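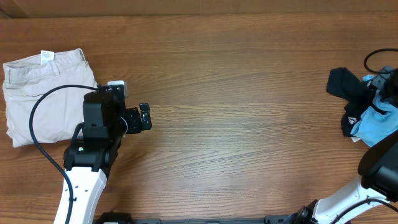 Pettigrew Folding Khakis, six months in

I bought my first pair in December and have since gone back for two more, so you can guess where this review is heading! These are the light tan ones. Pettigrew calls the color Pinum, and I love it. It goes with every shirt I own, including the green one my wife keeps trying to donate.

The best part is how they fold. I travel for work with one small bag, and these go down into a flat bundle that stays put on a table or in a suitcase. You do get some soft creasing in the cloth, mostly toward the bottom, but I hang mine in the bathroom while I shower and that takes care of it well enough for the office. No iron at my place, so that matters to me.

Fit: true to size in the waist, a little roomy in the thigh (fine by me, I bike). The belt loops take my widest belt without a fight, and they've held up to plenty of tugging.

Gripes? The print on the little white tag at the waistband is tiny, and I had to get my reading glasses to find the washing directions. Also, the back pockets are shallow. My phone stays in the front.

I wash them cold and dry them on low. Still my favorite pants, and the darker Illesia color is next on my list if it ever comes back in my size.

Ezekiel Escobedo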